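Ticket 2000 - Orange bottles, label print unreadable
Opened by: Nkechi Usman
Assigned to: Hatem Benjelloun
Site: Jendard, sorting table
Status: Open - waiting on supplier
Opened: Thursday, July 16, 2020

Problem as reported

Small orange bottles from the Namley order can't be sorted by label. The rows of small print on the lower label are too faint to read, so I can't confirm the lot before a bottle goes in the green bin. I tried another desk lamp and my reading glasses. No change.

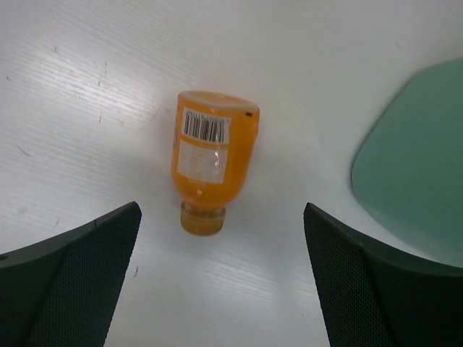
Bottle lying on the table, barcode label and text label.

Hatem, first reply

Looks like the barcode panel has kept its black bars and the text panel hasn't. Please try the following:

1. Wipe the label with a dry cloth only. No spray cleaner, it takes the colour out of the ink.
2. Scan the barcode with the handheld and note the item number.
3. Check the number against the Namley packing slip.

Nkechi, update

Did all three on two bottles. Wiping made no difference. The first one scanned on the second try and came up as item 33, which matches the slip. The other gave "not found". I turned it around and scanned again - same result. 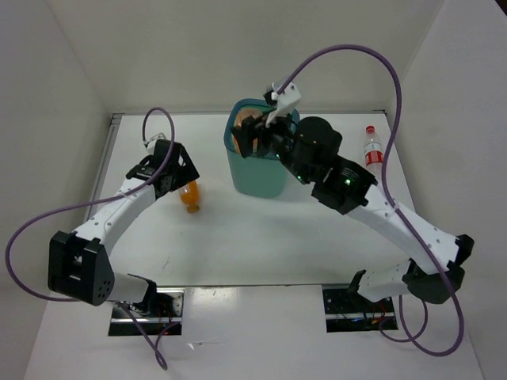

Until this is sorted out I'm only putting a bottle in the bin once its barcode has scanned and matched. Anything else stays out on the white table, and I'd ask the evening shift not to tidy it away. Abdelilah did that last time and we had to empty the whole bin to find one bottle.

Hatem, second reply

Agreed, keep doing that. "Not found" usually means the item list on the handheld is old. Dock it for 4 minutes, let it refresh, then rescan. I've emailed Driss Fahmy at Namley for replacement labels in a darker colour.

Nkechi, update

Refreshed and rescanned. Second bottle is now found, same item. The faint print is still a problem for lot numbers, so please leave the ticket open until the new labels come.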